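Home | Notebook | Projects | Stock List | Contact

Print this page | E-mail this page

2/1/25
Posted by: bench notes

Second go at the walnut hull dye. The first batch came out too gray on the cotton, so I went back to the Ulludon hulls and left the Eshun ones in the bag for now. Weighed out 800 g, broke them up with the mallet and put them in the big steel pot with enough rainwater to cover. Soaked overnight, then simmered 9 hours with the lid half on. Smell is strong - keep the back door open if you repeat this.

Strained twice, once through the colander and once through an old pillowcase. The second straining got out a lot of grit that I missed last time. I think the grit was what made the speckles on the Rorkoter wool.

Test skeins were 100 g each, scoured first. One with no mordant, one with alum, one with a bit of iron added at the end. Held the pot at around 40 degrees for the wool and let it cool with the yarn still in. The plain one is a warm tan. Alum is a little more yellow. Iron went dark very fast and I pulled it early, maybe too early, as the ends are lighter than the middle.
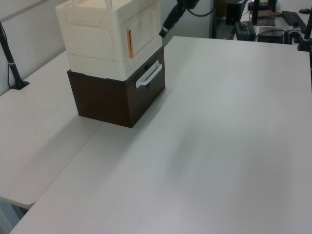

Ronville Dye Workshop - Natural Color Group

Cotton strips went in after the wool. Still weak. They took more color than in the first batch but nothing I would want to sell. Soy milk pretreatment is next, two coats with a full dry between. If that does nothing I will drop cotton from the hull tests and use it for madder only.

Rinse water ran brown for a long time on the iron skein. Tied a knot in each tag so they can be told apart if the ink washes off: one knot plain, two alum, three iron.

Leftover dye is in the lidded bucket under the sink. Please don't pour it out - I want to see if it holds until April. Last year's jar grew mold but the color was still good once it was skimmed.

To do: light test on all three skeins in the south window, half of each covered with card. Order more alum. Find the other thermometer.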